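From: Lợi Quan
To: home-interiors list
Subject: Re: [interiors] Worktop for a narrow kitchen, and what to do behind the hob

Hello Kamrul, hello all,

Thank you for the long answer. I was away for most of August and read it only now, so please excuse the delay. I answer between your lines.

Kamrul Herath wrote:
> You did not say how deep the cabinets are. If they are the old Vistov
> ones they are shallower than what is sold today, and a standard worktop
> will hang over the front by the width of two fingers. Some people like
> this. I bumped my hip on mine for a whole winter.

They are the old Vistov ones, yes. I measured again yesterday evening, left side and right side, and the two sides are not the same. The left wall leans into the room. So a ready-cut worktop is not possible for us unless we scribe the back edge, and I have never done this. Đức Hầu has offered to lend me his jigsaw and to stand beside me while I use it. He says that one marks the line with a small block of wood and a pencil, sliding the block along the wall, and then cuts on the outside of the line and finishes with a file. Is this how you did it also? I am afraid of chipping the top surface. In one book I read that the blade should cut downwards, in another that one should turn the worktop upside down and use a normal blade. I suppose both come to the same result, but if I turn it upside down then my line is on the wrong face, and I am sure I will make a mirror mistake.

> About the material: I would not take oak again next to the sink. The
> oil must be renewed more often than the shop tells you, and black
> marks come around the tap. Laminate is less beautiful but you can
> forget about it. If your budget allows, ask for a price on composite.

I asked for two prices. Stadent wanted 2822 for composite with the cut-out for the sink and the fitting included, but the upstand was extra. The small firm in Vullstead did not want to give a price by telephone and asked that somebody comes to measure first. This visit costs 200, and it is taken off the bill if we order. My wife thinks that is fair. I think it is a way to make us feel we must order. We did not decide.

For the laminate, Kiiskinen has a matt grey one which I like very much in the small sample. Khôi Văn, who had the same grey in her last flat, warned me that every drop of dried water shows on it, and that she was wiping it all day. In the shop I put my wet thumb on the sample and it left no mark, but shop light is very kind. Does anybody have it in a room with a window facing south?

> Behind the hob, please do not put wallpaper, not even the washable
> kind. I know it is in all the magazines now.

I had no plan for wallpaper, but I must confess that my daughter had. We agreed that she may have wallpaper on the short wall by the door, where there is no steam and no fat. She has chosen one with very large leaves. I will learn to like it.

Behind the hob my question remains. There are three possibilities on the table:

The first is glass, one piece, painted on the back side. It is easy to clean, but the sockets must be moved or else the glass must be drilled before it is hardened, and then every measurement must be right the first time. With my leaning wall I am nervous.

The second is tiles. I have one box left from the bathroom, 12 tiles in a sand colour, and they are not enough. The same tile is no longer made. Kha Mạch suggested that I use them only as a row in the middle and fill above and below with plain white. It could look intended, or it could look like a repair. I made a paper model and taped it to the wall, and the family is divided.

The third is a piece of the same laminate as the worktop, glued to the wall. For this the distance to the hob matters, and ours is electric, so it is perhaps permitted, but I did not find a clear answer in the instructions. They say "heat-resistant surface" and nothing more. If somebody on the list has done this and lived with it for some years, I would be very glad to hear whether the edge has lifted.

> And do not forget light under the wall cabinets. Do it before the
> splashback, not after.

This I have noted in large letters. The electrician can come in the second half of the month. I would like a warm light, but I am told that warm light makes grey laminate look brown. Is that your experience? We have five wall cabinets, and between the third and the next one is the extractor, so the strip has to be interrupted there. I wonder if I should take two separate strips with one switch, or lead the cable behind the extractor. The second is tidier, but it will be me who has to clean the fat from the cable.

One more point which was not in your message. The plinth under the cabinets is swollen on the side of the dishwasher. I took it off and the feet behind it are fine, only the board itself has taken water from below. The shop says one can buy the plinth by length with a rubber lip on the underside. Has the lip been useful for anybody? I fear it will collect crumbs. At present we have no plinth at all and I find it practical for the broom, but my wife says the kitchen looks as if it is standing in its underwear.
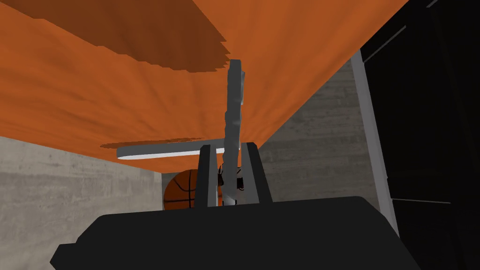 A rough grey bar held upright between two gripper fingers (computer rendering).

To come back to the order of the work, this is what I have in mind, and please correct me if you see a mistake: first the electrician, then the old worktop out, then straighten the cabinets and scribe the new top, then sink and tap, then splashback, and at the end the plinth and the leaves of my daughter. I am not certain about painting the ceiling. If I paint it before, I will dirty it with the sawing. If I paint it after, I will drip on the new worktop. Perhaps I saw on the balcony and paint before.

I can bring the grey sample to anybody who lives near Vullstead and wants to see it. I am at home after 6 in the evening.

With kind regards,
Lợi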